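Grellthorpe Storage and Packing Rooms
Periodic Inspection Checklist – Bins, Work Surfaces and Floor Areas 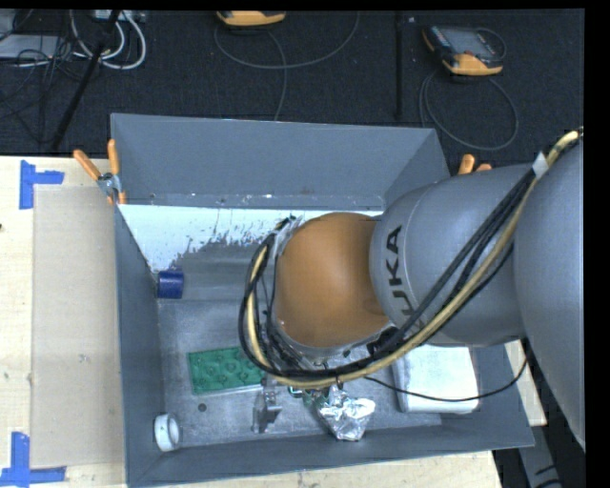
Inspection date: Saturday, February 13, 2021
Areas covered: Feller Room, Jakab Room, rear corridor
Previous inspection: November
Items on form: 13
Ratings used: Satisfactory / Attention / Not inspected

Scope. The form applies to open bins, the tables on which they stand, and the floor within reach of a person working at them. Wall shelving is covered by a separate form and is not rated.

1. Bins stand level and fully supported by the table.
Satisfactory.

2. Bin walls free of cracks, splits and sharp edges.
Satisfactory. Light scuffs on the inside of one gray bin in the Feller Room. Scuffing alone does not require replacement.

3. Bin floors sound.
Satisfactory. Wear and faint scratches noted in the same bin. To be looked at again at the next inspection.

4. Interior surfaces free of flaking or peeling material.
Attention. A white area along the far wall of the gray bin has a ragged, flaking lower edge, with the gray surface showing through. Loose flakes, if any, are to be removed with a damp cloth. Scraping with metal tools is not permitted.

5. Bins clear of items not needed for current work.
Attention. A green tray and a short dark blue cylinder were in the bin. Users are asked to confirm whether both are needed there. Items not claimed within 13 days go to the Jistitz cabinet.

6. Bins clean.
Attention. Smudges and one small dark spot on the floor of the gray bin. Clean before next use and report if the spot does not come off.

7. Table tops clean, dry and free of splinters.
Satisfactory in both rooms.

8. Tables rated for the load placed on them.
Satisfactory. Tables in the Feller Room are rated up to 800 pounds. The rating label on the second table in the Jakab Room is hard to read and should be replaced.

9. Cables and hoses bundled and kept clear of bin edges.
Attention. One thin black cable hangs below the main bundle and sags across the bin. Refasten to the bundle. Wrapping is to be checked at the same time.

10. Walkways at least 78 inches wide.
Not inspected in the Jakab Room – pallets were being moved. Feller Room satisfactory.

11. Lighting adequate at working height.
Satisfactory.

12. Waste containers emptied and lined.
Satisfactory. The rear corridor container was without a liner on arrival and was relined during the inspection.

13. Previous comments closed out.
Attention. The November comment on the corridor door closer remains open.

Follow-up. Items 4, 5, 6 and 9 are to be closed by the Feller Room users and initialed on the posted copy. Item 13 is referred to building maintenance, work order 80. Item 10 will be inspected once the pallets have been cleared.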